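**Does upgrading the generator in Florska do anything past level 5?**

*posted by Liltden*

I've been playing on a private server with my brother and we put everything into the generator at our Florska base. The tooltip says each level gives more output and "reduced fuel decay." Up to level 5 I could see it working. At level 6 I paid 2000 scrap and I swear nothing changed. Same lights, same fuel use, same noise pulling zombies in from the road.

Is the tooltip just wrong, or am I missing a part? I don't want to hear "it feels smoother," I've had that answer on the forum already.

**Yensuk**

It works, you just need more stuff plugged in. Level 6 raises the cap on what you can run. If your base is a few lamps and a fridge you were never near the cap, so of course it looks the same. Hook up the water pump and the workbench together and see if the breaker trips. 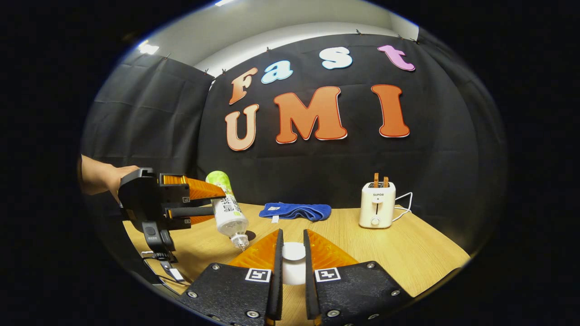 The fuel part I'm less sure of. The patch notes claim it, but patch notes for this game have claimed a lot of things - remember when crossbows were supposed to be quieter? I ran a full can at level 5 and another at level 6 with the same load, and they ran out at nearly the same time. Could be a rounding thing, could be that the bonus was never hooked up. I wouldn't spend scrap on it for the fuel.

Noise doesn't change at any level. Put it in a cellar or build a wall around it.

**Cosetti**

lvl 10 is worth it trust me. way better

**Liltden**

Better how? Did you measure anything?

Yensuk, I tried the pump and workbench. The breaker held, and I'm fairly sure it used to trip at level 5, so I'll give you the cap. I still think 2000 is too much for that, and I'm leaving the fuel claim as unproven until somebody tests it on a clean save with no mods.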